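Palomino Felt Table Cover, dark teal

Home / Work Tables / Covers and Cloths

Price: 70.00
In stock, ships from Pridport
Fits: Palomino rectangular tables, standard and long

Felt cover for a rectangular work table. Dark teal only for now. Gray is coming back in December, we think. Please don't email about the gray, we'll put it on the page the minute it lands.

Good for small parts, sorting, repairs, model work, anything where you're forever chasing bits across a hard top. Pins stay put. Things don't clatter. Pale stuff and metal shows up well against the color, so you can find what you dropped.

Not for hot tools. Not for glue. Not for wet paint unless you like dark teal with spots.

What you get

One felt cloth, cut to table size
Corner clips, set of four (bag is taped inside the fold, check before you throw out the wrapper)
Care card

Table not included. People ask.

Sizes

Standard, 70.00
Long, 95.00
Cut to order, price on request, allow 17 working days

Measure the TOP of the table, not the legs. We add the overhang here. If you add it as well you'll get a cloth that drags on the floor, and cut to order can't come back.

Which side is up

Both sides look the same out of the bag. They aren't quite. Smoother side goes up, slightly fuzzier side down, it grips better. If you've put it on wrong you'll notice it creep after a day or so. Just flip it.

Getting creases out

It comes folded. Creases drop out in a couple of days on a table. In a hurry: cool iron, dry cloth between, don't park the iron. No steam please, the edges pull in and then it won't reach your corners.
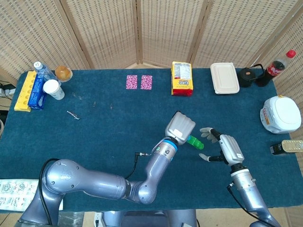
Amra Stoyanova

The screen behind is our Brallgate folding screen, woven rattan panels, beige. Sold seperately, 190.00. Goes nicely with the teal. It runs along the back of a table and you can bring it round one side too, so small stuff rolling off the back has somewhere to stop. Also hides whatever is going on behind your bench.

Bottles, cups, little boxes, all fine on the felt. A tray is worth having for the tiny parts. Ones with round cavities are handy for beads and screws, and yellow is easy to spot. Put lids on your drinks. Coffee does come out if you get to it fast, jelly and anything sugary is worse, scrape first then blot.

Very small metal bits (pins, clips) can be laid straight on the cloth in the order you need them. Pick them up with little pliers, or fingers if you have the nails for it.

Cleaning

Lint roller, daily if you do thread or hair
Vacuum with the brush head, low
Spot clean with cold water and a drop of dish soap
Air dry flat
No machine wash. No dryer. We mean it about the dryer

Lint: it sheds a bit the first week. Dark teal fluff on white sleeves. Roll it twice before first use and you'll get most of it.

Screen notes

Folds flat for storage. Stand it on a level floor, with a bend in it, never dead straight or it'll tip. Rattan likes a dry room but not right next to a heater. Dust with a soft brush, along the weave. Loose strand? Don't pull. Dab of wood glue, clothes peg, leave overnight.

Questions we get

Does it slide?
Not with the clips on. Without, a little, if you lean.

Can I cut it myself?
Yes. Sharp scissors, long cuts. Doesn't fray. Cuts are final obviously.

Round tables?
No. Try the Bastham range, those have the elastic.

Will it match my old one?
Probaly close, not exact. Dye lots vary. If you're ordering two for side by side tables say so in the notes and Traian will pull them off the same roll.

Can I pin into it?
You can, it closes up after. But there's only table under there, so your pins go blunt.

From customers

"Had mine on the repair bench since last winter. Bit bald where my elbows go, otherwise good." Kheri Mwaipopo

"Color is darker than I expected, more green in daylight. Kept it. Wish the clips were stronger." Neema Massawe

"Arrived folded very small and I did not think it would ever lie flat. It did, took three days." Tomoyo Hirose

Shipping and returns

Orders in by 2 pm go out same day. Cloths go rolled if you order two or more, folded if one. Screens go by carrier, you'll get a call first, so leave a number that works.

Returns within 30 days, unused, not cut. Screens in the original carton or we can't take them.

Stock codes: cover standard 212-T, cover long 212-TL, screen BR-190

See also: Palomino table legs, Bastham round covers, spare corner clips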